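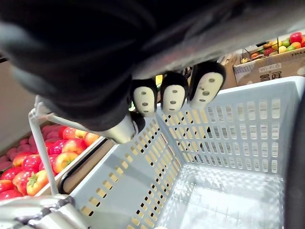

February, notebook, 9:40 pm

Did anything cross the Flisside ridge that the Fuvix recorder can't explain? Nothing I'd put my name to, going by the two nights of data we have.

Jonatan Rustad wants the second night written up as an event. I've been through his log and I don't see it. What he has is a bright point low in the west, a hum on the audio, and a dip in the magnetometer trace. The point sets at the rate a planet sets. The hum is mains, plus its harmonics, and it's there on the first night too if you bother to turn the gain up. The dip I can't place yet. It lasts 128 seconds and has flat edges, and in my experience flat edges mean a power supply.

Witness statements: two, both from the Drellcombe side. They agree far too well. Same phrase for the color ("like a welder's torch"), same guess at height, 4000 feet. How do you judge height on a light with nothing near it? I asked Jonatan whether they'd talked before he took the statements down. He thinks they may have shared a ride home. Should have been in his notes.

The Hägglund paper keeps getting quoted at me as proof that these ridges make lights when the rock is under strain. I read it again at lunch. One site, no control, and the camera clock was never checked against anything. Fine as a reason to go and look.

To do: swap the supply on the magnetometer and run it on the bench overnight. Check our own clock while we're at it. Ask the witnesses separately, and ask where they were standing before asking what they saw.

Jonatan disagrees with most of this and can write his side on the next page.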